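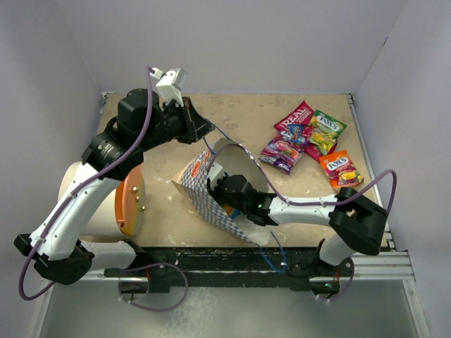
Last updated: 4 June 2023

I have a bag problem. I knew it was bad, but then I opened the hall closet to get the vacuum out and got buried, so this weekend was Bag Weekend (very glamorous, I know!).

Paper carriers are my real weakness. If it's got cord handles and a nice pattern, I can't put it in the recycling. Blue-and-white check? Forget it, I'm keeping that until I die. My friend Lilian gave me a candle from Stirkik in February and I think I was more excited about what it came in.

So I tipped everything out on the living room floor and made myself pick each one up and look inside. Please look inside yours! I found two birthday cards, a sock, a receipt for a $200 coat and a gift card with $100 still on it, which I'd accused my brother of losing. Sorry, Rigoberto.

My rule now is that a bag has to stand up by itself and both handles have to be good. If one cord has pulled through, out it goes. Wrinkled is fine, you can flatten those under a stack of cookbooks overnight.

The keepers are filed upright by size in one big tote, small ones at the front, with the tissue paper folded flat down the side. Closet door shuts and everything.

Next up is the drawer with all the ribbon in it, and I'm going to need more coffee for that one. If anybody has a way to store curling ribbon so it doesn't turn into a nest, leave me a comment!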